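Lorkley Residence Dining Service: Frequently Asked Questions

For residents, families and guests of Lorkley House and the Gentile Wing

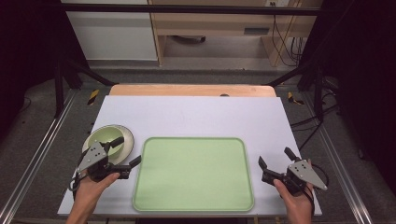
Tray, plate and bowl.

General

Who may use the dining service?
All residents of Lorkley House and the Gentile Wing may use the dining service from the day they move in. Family members and other guests are welcome at any meal, provided that a place has been reserved for them. Day visitors attending a program in the Arkitari Room may purchase lunch only.

When are meals served?
Breakfast is served from 7:30 to 9:30 a.m., lunch from noon to 1:30 p.m. and supper from 5:00 to 6:30 p.m. Tea, coffee and fruit are set out in the lounge between meals. Residents who expect to return after supper has ended may ask for a cold meal to be held for them. Please make this request by 3:00 p.m.

Is there a dress code?
No. Residents are asked only to wear shoes or slippers with a firm sole.

Meal Plans and Payment

What meal plans are offered?
There are two plans. The Full Plan covers all meals every day and costs $491 per month. The Partial Plan covers a set of 60 meals, which may be taken at any time during a three-month period. Meals left over at the end of the period are not refunded, although up to four may be carried forward.

Can I change my plan?
Yes. Changes take effect on the first of the following month. Forms are available at the front desk and should be returned before the 20th. A resident may change plans no more than three times in a year.

What happens if I am in the hospital or away from home?
Residents on the Full Plan who are away for more than four nights in a row receive a credit on their next statement. Please inform the front desk of the dates in advance where possible. In the case of a hospital stay, a family member may do so on the resident's behalf, and the credit will be counted from the first night.

How do guests pay?
Guest meals may be charged to the resident's account or paid by card at the front desk. Cash is not accepted in the dining room.

Diets and Allergies

Can the kitchen provide for special diets?
The kitchen prepares low-salt, diabetic-friendly, vegetarian and soft meals each day. Other diets can be arranged with a note from a doctor or dietitian. New requests usually take three working days to put in place – please plan for this when a resident is coming home from the hospital.

How are allergies handled?
Each resident's allergies are recorded on a dining card kept in the kitchen. The card is reviewed every April and whenever the resident or family reports a change. Guests with allergies must tell a member of the serving staff before ordering. The kitchen handles nuts, milk, eggs, wheat and shellfish, and cannot promise that any dish is entirely free of them.

May I see the menu ahead of time?
Menus are posted outside the dining room and at the Gentile Wing elevator. Large-print copies are available on request. The kitchen may replace a dish on short notice if a delivery does not arrive.

Meals in Your Apartment

Can meals be brought to me?
Yes. Residents who are unwell may have meals brought to their apartment at no charge for up to four days. After that time, a delivery fee applies to each meal unless the nursing office has approved a longer period.

How do I return the dishes?
Dishes may be left outside the apartment door for collection after each meal. Please do not wash house dishes with strong cleaners or place them in a microwave.

May I take food from the dining room?
Whole fruit and wrapped items may be taken. Hot food may not, as the kitchen cannot be responsible for how it is stored afterward.

Private Events

Can I reserve a room for a family meal?
The Arkitari Room may be reserved by any resident. It seats roughly 20 people. Reservations for holidays open three months ahead and are granted in the order received.

May we bring our own food?
Cakes and other desserts may be brought in for birthdays and anniversaries. All other food for private events must be provided by the kitchen or by Tirkico Catering, the residence's approved outside supplier.

Comments and Complaints

Whom should I contact about a meal?
Concerns about a particular meal should be raised with the serving staff at the time, if possible. Written comments may be placed in the box beside the front desk – they are read each morning, and signed comments receive a written reply.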